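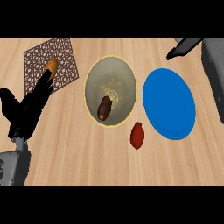 Our group set out to discover what students at Jarnholm eat when they believe no one is asking, and then we asked them. The project ran for two weeks in July, in the halls on Urquijo Street, and was meant to answer one question: does living with a shared kitchen make people cook, or does it only make them own more pans? Most previous coursework on this subject, by which I mean the two reports left in the department cupboard, treats a meal as something hot with at least one vegetable in it. We found this definition ambitious. A bread roll on a table, with a bowl and a blue plate for company, was accepted by our respondents as dinner more often than our supervisor, Dr Campos, thought possible. We therefore changed the definition to "food eaten on purpose", and the data improved at once.

Method

We handed out 100 food diaries and got 50 back, one of them used as a coaster. Each diary covered five evenings and asked what was eaten, where, with whom and how long it took to prepare. Pejman Nouri designed the form. Purificación Collado redesigned it after the first evening, when it became clear that "where" had been understood by several people as "which shop". I typed everything up, a job given to me on the grounds that I was late to the meeting where jobs were given out.

We also held interviews in the common room. These were supposed to last ten minutes. Fulgencio Carrasco, second-year engineering, spoke for the better part of an hour on the correct way to store an onion, and we have put his remarks in Appendix B for anyone with a free afternoon.

The total printing bill came to 3270 sheets, most of them the first version of the form, double-spaced.

What we found

People with a shared kitchen did cook more than people with only a kettle and a microwave, though the gap was smaller than we had predicted. The stronger effect was the table. Kitchens with a table big enough for four had longer meals, more of them shared, and noticeably more complaints about washing up. Kitchens with only a counter produced meals eaten standing, often while reading the back of a packet.

Laying the table was rare. When it did happen there was usually a guest, and the guest was usually somebody's mother. Several respondents told us they owned a mat for hot dishes and had been given it by a relative. It was the one item of kitchen equipment that people could describe in detail without being able to say what they had last put on it.
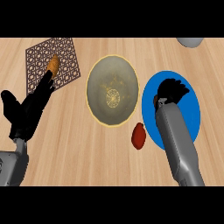
Fig. 2. A square lattice mat, dark brown, set at an angle on a light wooden table.

The second finding concerns timing. The halls handbook still gives the evening meal as six o'clock, a rule that goes back to 1959 and the days of the old dining room. None of our diaries recorded a meal at six. The commonest hour was nine, followed by a long tail that ended, in one case, with cereal at ten past three in the morning. Purificación argued that this should count as breakfast. We voted, and it is in the table as dinner.

Problems

Diaries rely on honesty. We suspect that the lentil soup reported by four separate people on the same corridor was one lentil soup, or possibly none. Teodoro Mateos, who marked our draft, pointed out that people eat better when they have to write it down, and that our sample may be the healthiest the building has ever been. We have no answer to this — he was right, and it cost us marks.

We also failed to ask about money until the final evening, which leaves a hole in the section where money should be. A future group might start there. They might also borrow a stapler before the deadline and not during it.

The diaries are in two box files in the department office, and anyone wishing to reuse the form should ask Pejman for the third version.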